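Drimville Residents' Workshop
Care of Household Equipment: Opening and Cleaning a Desktop Computer

Residents may use the benches at the Begay Street workshop to clean and inspect their own desktop computers. The following guidance applies to tower models with a removable side panel. Laptops and all-in-one units should be taken to the service counter at Vurkgate.

Before You Begin
Shut the computer down, switch off the power supply if it has a switch, and unplug every cable. Press the power button once after unplugging. Wait 3 minutes before opening the case. The power supply itself must never be opened.

Copy important files to another drive before any work that involves removing parts.

Preparing the Bench
Lay the tower on its side with the removable panel facing up. Small screws fall easily through a slatted bench top, so keep a lidded tray within reach. Put drink containers on the shelf by the door.

Removing Dust
Use short bursts of air from a can held upright. Hold fan blades still with a finger while cleaning them. Dust packed into the fins of a heatsink may be loosened with a soft, dry brush. Household vacuum cleaners are not permitted inside an open case.

Homes with pets should plan on cleaning every 4 months. Other households will usually find that 2 cleanings a year are sufficient.

Drives and Cards
Parts taken out of the case should be stored upright in a holder with molded slots. Do not stack drives on one another or rest a card on its connector edge. Label each cable with masking tape before it is disconnected.

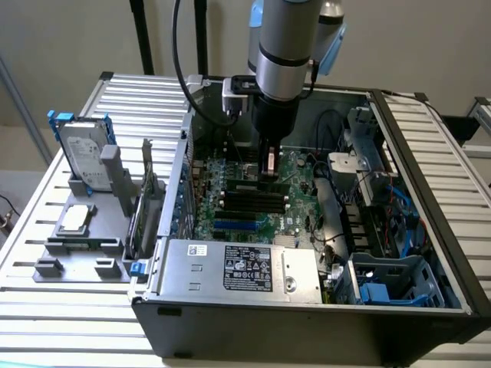

Memory
Memory slots generally have a latch at one or both ends. Open the latches fully before lifting a module, and handle the module by its edges. When refitting, line up the notch with the key in the slot and press evenly until the latches close. Consult the manual for the correct slot order.

Closing the Case
Check that no wire touches a fan, then refit the panel. Antistatic bags are sold at the Zitadell desk. The workshop closes at 8 p.m. and remains shut throughout August.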